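Home | Forums | Automation | New Posts | Search | Log in

Bench rules for shared two-arm cells - what do you actually enforce?

Replies: 11 | Shares: 3

bitwood_ops wrote:
OK so I got handed the job of writing the bench rules for our two-arm cells at Bitwood. 2025-07-25 is when the draft is due and right now it's one page of "be careful". Table top cells, small arms, people swapping tasks all day. Want rules people will follow, not a binder.

What I have so far:

- one person owns the cell while power is on, name on the whiteboard
- hands out before enable, say it out loud
- both arms parked before anyone reaches in
- cables checked at start of every shift
- bench wiped and cleared between tasks
- speed cap of 479 mm/s for anything new until it has run clean 3 times

Tear it apart pls.

tularian wrote:
Speed cap is fine. The number is weird, where does it come from?

bitwood_ops wrote:
Inherited. Old config file, someone typed it in and it stuck. Works ok so I left it.

tularian wrote:
Then write that down. A number with no source gets changed by the first guy in a rush. We had this on the Tular cells, limit got bumped twice in a month and no record of who did it.

ngrip77 wrote:
Biggest gap for me - you have nothing on two arms working the same object. Single arm rules dont cover it. When both grippers are closing in on one box the space between them is tiny and that's when fingers knock into each other. Also cable slack. A loop that's fine at home position can be in the way once the arm is folded in toward the middle. 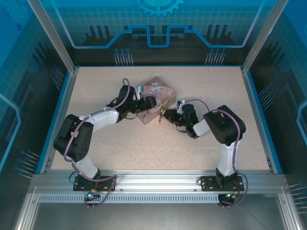 Should both arms be allowed to move at the same time when they're working on one box?

Only after each arm has run its half of the task alone at low speed. Then run them together, still slow, with the cell owner's hand on the stop.

ngrip77 wrote:
That's our rule pretty much word for word and it has held up. Second part of it: the two arms get a keep-out zone around each other's wrist, and nobody shrinks it without a second signature.

Mero_Dan wrote:
Disagree on the second signature. We tried it at Mero. People signed for each other without looking, took ten seconds, meant nothing. Better to lock it in the config and have one person with the password.

ngrip77 wrote:
And when that person is on vacation?

Mero_Dan wrote:
Then the zone stays how it is. Thats the point.

bitwood_ops wrote:
Lol ok. I can see both. We're a small crew so one password holder is doable, I'd want a backup though. Going with lock plus 2 named people. Adding a cable line too - check slack with the arm folded in as well as at home.

kalogeropoulos wrote:
Iraklis Kalogeropoulos here, I do the safety reviews on the Xenos side. Few things from reading a lot of these pages.

Your "both arms parked" needs a definition. Parked where? Powered or not? I've seen three people on one crew give me three answers. Ours says: home position, drives disabled, stop button pressed in. If any of those is missing you are not parked and you don't reach in. Short enough to stick on the cabinet.

Get a proper risk assessment for the cell too. A small arm doesn't mean a small hazard, it depends on what it holds. Same arm with a foam block and with a craft knife is two different assessments. House rules go on top of that, they don't replace it.

Last one, bench clearing. Everybody writes "clear the bench", then a screw or a bit of tape gets left behind and the next run picks it up or drags it. Make it a step with a check at the end. Look from standing height, then look again through the wrist camera with the fingers open. Glossy tops are the worst for it, glare hides clear tape and so does a busy speckle.

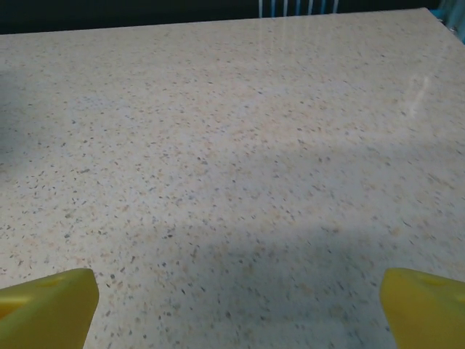 Do the camera look before enabling auto mode, not after. Sounds obvious, but on half the sheets I review the order is wrong becuase somebody added the step later and stuck it at the bottom. And do it with the same lights on you'll be running under. If the lights change mid shift, look again.

bitwood_ops wrote:
This is great, thank you. Stealing the parked definition as is. Does the wrist camera check get logged or is it just a habit?

kalogeropoulos wrote:
Logged. One tick box, initials, time. Don't ask for more than that or they'll fill in the whole sheet at the end of the shift from memory.

Mero_Dan wrote:
Not sold on the camera check tbh. It's a narrow view, you see the patch ahead of the fingers and people think they've checked the entire bench. I'd rather they wipe the thing down with a cloth, every inch. A hand finds what eyes miss.

kalogeropoulos wrote:
Do both. Wipe first while parked, camera second. You're right that one view isn't enough, we move the arm to a left and a right position at slow speed for it. Everyone out of the cell for that part of course, the arm is live.

tularian wrote:
Seconding the wipe. Also put in what cloth. Fluffy ones leave lint in the gripper fingers.

bitwood_ops wrote:
Revised list:

- one owner per cell while powered, name on board
- parked = home, drives disabled, stop pressed in. All of it or hands stay out
- cable slack checked at home AND folded in
- each arm solo first, then together slow, owner on the stop
- keep-out zone locked, 2 named people can change it, every change written down
- wipe bench (lint free) while parked, hands out, then slow camera look left and right, tick and initial
- 479 cap for new tasks till 3 clean runs, source of number noted as "inherited, under review"
- new tool or new object in the gripper = back to risk assessment

Missing anything big?

ngrip77 wrote:
What counts as a clean run. You'll get arguments. Ours is no stops, no contact between arms, no dropped part. A near miss resets the count.

Mero_Dan wrote:
Near miss reset is harsh, people will just stop reporting them. Log it, talk about it, keep the count going unless something really touched.

ngrip77 wrote:
Runs are cheap, grippers aren't. Reset it.

bitwood_ops wrote:
Going to take that one to the crew, I can see it going either way here. Will post the final sheet once its signed off, and we'll review it again in November.

Reply | Quote | Report | Back to Automation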